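Plunatbridge Opens Play Kitchen and Craft Room at Satell Center

05/05/2024

The Satell Center in Plunatbridge has opened a play kitchen and craft room for families, the first new space in the building since the reading room was enlarged. The room is on the ground floor, next to the side entrance on Lema Street, and is open to residents of Plunatbridge and Dirnoscombe without charge.

The room was planned after a survey conducted in February, in which 278 households were asked what they would most like to see at the center. Indoor activities for children under eight received the largest share of responses. Several households also asked for a place where older children could do paper and fabric work at a proper table while younger brothers and sisters played nearby. The new room is intended to serve both groups.

The cost of furnishing the room was $3,238, met from the center's general budget. The greater part was spent on shelving, low tables and storage boxes. A smaller amount was set aside for play food, dishes and craft supplies, and the center has received further items as gifts from local households. In all, 699 pieces have been entered in the room's inventory, including spare parts and duplicate items held in the storage closet.

Play food forms the largest part of the collection. The center chose breads and pastries as its opening theme, and fruit and vegetables will be brought forward later in the year. The bakery items were selected for their clear shapes and surface patterns, which children can sort, match and name with a parent. Bowls and plates are kept with the food so that a table can be set for serving without a second trip to the shelves. 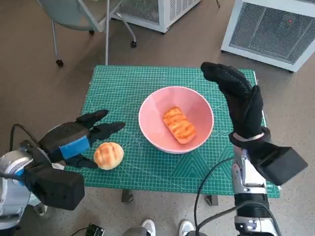
Families may use the play food at any table in the room. Pieces should be returned to the box from which they were taken, and the boxes carry labels on the front and on the lid. Items that have been in a child's mouth should be placed in the gray tub by the sink, where staff will wash them before they go back into use. Real food and drink may not be brought into the room, with the exception of water in closed bottles and milk for infants.

The small tables are shared between play and craft work. Gridded cutting mats are provided to protect the table tops and to help with measuring, and they may be left in place when a table is being used for play. Craft knives and rotary cutters are kept at the front desk and are issued to adults only. They must be returned before the table is given over to another family. Children's scissors, glue sticks and paper are stored on the open shelves and may be used freely under the supervision of a parent or guardian.

The mats should be stored flat. Visitors are asked not to roll or fold them, or to place hot items on them, as heat will cause the surface to warp. A mat that no longer lies level should be handed in at the front desk.

Sessions last 90 minutes and are held in the morning and in the afternoon. Places may be reserved at the front desk or by telephone. Families without a reservation will be admitted when space allows - in the opening period, the center expects that the morning sessions will fill first. Each child must be accompanied by an adult for the whole of the visit. Groups from schools and day care providers are asked to make separate arrangements with the center office and to allow at least 3 weeks' notice.

A short tidying period is included at the end of every session. Staff will announce it ten minutes before closing, and families are asked to clear the tables, return dishes and play food to their boxes, and place paper scraps in the recycling bin. The floor is swept between sessions.

The center is accepting further gifts of play food and children's dishes in good condition. Items should be clean, complete and free of loose parts. Soft toys, battery-operated toys and glassware cannot be accepted. Gifts may be left at the front desk during opening hours, and a receipt will be given on request. Items that cannot be used in Plunatbridge will be offered to the Dirnoscombe branch, which keeps a smaller collection for loan.

Comments on the room may be submitted on the cards available at the side entrance. The center will review the session times and the contents of the collection once the summer schedule has been completed. Any changes will be posted at the entrance and in the center's newsletter.

Sign up for the Satell Center newsletter to receive program dates and room notices by email. You may unsubscribe at any time.

This site uses cookies to remember your settings. By continuing to use the site, you agree to our cookie policy. Accept | Manage settings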